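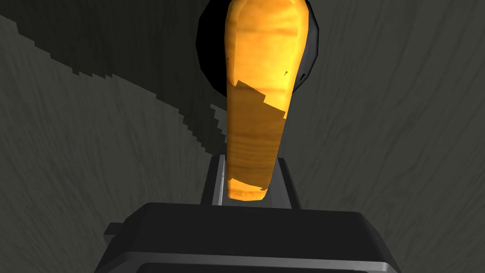
A girl from the school in Plarnen asked us why wood has lines in it, and whether a tree gets new lines every day. We thought this was a very good question, so we decided to write a whole page on it.

The short answer is that a tree does not make a new line every day. In places with a warm season and a cold season, it makes one ring each year. But to understand the lines well, we must first go inside the tree and look at how it grows.

Where does a tree grow?

Your body grows almost everywhere at the same time. Your legs get longer, your head gets bigger, your hands also. A tree grows in another way. It gets taller only at the tips of its branches, and it gets thicker only in one thin layer just under the bark. This layer is called the cambium. You say it like this: KAM-bee-um.

The cambium goes all around the tree like a tight sock. On its inner side it makes new wood. On its outer side it makes new inner bark. The old wood in the middle stays where it was. So if you carve a mark into a trunk (please do not do it, the tree can get sick from this), the mark will not move up when the tree gets taller. After 36 years it will still be at the same height from the ground.

Spring wood and summer wood

In spring the tree wakes up and is very thirsty. It must send a lot of water up to the new leaves. For this it builds wood with wide little tubes and thin walls. This wood usually looks pale.

Later in the summer the tree grows more slowly. Now it builds smaller tubes with thick walls. This wood looks darker and it is also harder. In winter the tree rests and builds nothing.

Then spring comes again and the pale wood starts once more, right next to the dark wood of last year. The place where the two meet is the line that you see. One pale part and one dark part together make one year ring.

In hot, rainy countries near the equator, there is no winter to stop the tree. Many trees there have rings which are very weak, or no clear rings at all. Scientists who want to know the age of such a tree must use other methods.

But my table has no rings!

Many children write this to us. They look at the table at home and they see long stripes, or waves, or shapes like the top of a mountain. Where are the circles?

The circles are still there, but they were cut in another direction. Think of a leek or an onion. If you cut across it, you see rings. If you cut it along its length, you see stripes. It is the same onion, only the knife went a different way.

With wood it is like this:

When the saw goes across the trunk, you see round rings.

When the saw goes along the trunk and through the middle, you see stripes which are almost straight.

When the saw goes along the trunk but near the side, you see curves and pointed arches.

The pattern on the surface of the wood is called the grain. When a person makes a round thing from wood, for example a bowl or a knob, the tool cuts through the rings at many different angles. Then the grain can bend and turn in one single object, and it looks quite different from one side to the other.

What is a knot?

A knot is the place where a branch started. The trunk became thicker every year and slowly it grew around the bottom part of the branch. When the trunk is cut into boards, the branch is cut too, and you see it as a dark round spot. The grain goes around it like water in a stream goes around a stone.

If the branch was already dead when the trunk grew around it, the knot is not well connected with the other wood. Such a knot can fall out of the board and leave a hole.

What can the rings tell us?

Not all rings have the same width. In a year with enough rain and sun, the ring is often wide. In a dry year it is often narrow. A forest fire can leave a black scar. If a tree stands on a slope and leans, its rings can be wider on one side than on the other.

In the small museum in Deltport there is a slice of an old oak which stood beside the road to Haldane until a storm pushed it over one November. The museum workers counted 278 rings. Close to the bark there is a group of very thin rings, and the museum says that these come from a row of dry summers. You are allowed to touch the slice, and most visitors put a finger on the ring of the year when they were born.

Some trees become much older than this oak. There are living trees with more than 2000 rings. To count them, scientists do not need to cut the tree down. They use a hollow drill and take out a piece of wood as thin as a pencil, and all the rings are on it like the lines on a ruler.

Try it yourself

Look for a tree stump in a park or in a forest. Bring a soft brush, a little water, and some pins with colored heads. Brush the stump clean and make it a bit wet, so that the dark rings are easier to see. Start in the middle and put a pin in every tenth ring. When you arrive at the bark, count your pins, multiply by ten, and add the rings which are left over.

If the stump is old and soft, the middle is perhaps already rotten. Then count only what you can see, and write down that the tree was older than your number.

Words to remember

Cambium: the thin layer under the bark where new wood is made.
Grain: the pattern of lines on a piece of wood.
Knot: the place in the wood where a branch was growing.

Next month we will write about bark, and why the birches in the Ranolow woods are white.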